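Curtained Workstations at the Flustance Workshop: Frequently Asked Questions 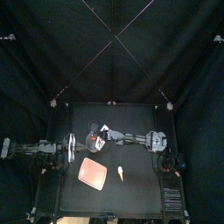
Square black table with dark curtains on three sides and crossed bracing cables at the rear.

The following answers apply to all members and visiting groups who reserve a curtained workstation. Questions not covered on this page may be directed to Anwara Paul, Workshop Services, at extension 3615.

How do I reserve a workstation?
Reservations are made through the front office or the online calendar. Requests for the following week must be received by 11 a.m. on Friday. A single reservation may not exceed 10 hours.

May I open or remove the curtains?
Curtains may be drawn back during setup and must be closed again before the station is handed over. They may not be taken down, pinned or taped. Fabric that is torn or has come off its fittings should be reported the same day.

What are the crossed cables for?
The two cables brace the back of the structure and are tightened by the tensioners at their lower ends. Users must not adjust the tensioners, hang items from the cables or rest anything against them. Adjustments are carried out by Fabian Gisler's team only.

How should the table surface be cleaned?
Use a soft cloth and plain water. The matte black finish shows smudges easily, and a second wipe with a dry cloth is normally enough. Solvents, abrasive pads and furniture polish are not permitted.

Can I attach my own clamps or brackets?
Clamps with padded jaws may be used on the side rails. Drilling is not permitted in any part of the table or frame. The existing corner brackets are structural – please do not loosen them, even for a short time.

Is there a deposit?
A refundable deposit of $100 applies to visiting groups. Members are exempt.

What condition should the station be left in?
Remove your own materials, wipe down the surface, close all three curtains and sign the log sheet at the front office.

Are replacement curtains available for purchase?
The workshop does not sell parts. Groups building a similar station at their own site may request our fabric and fittings list, last revised in May, from Workshop Services.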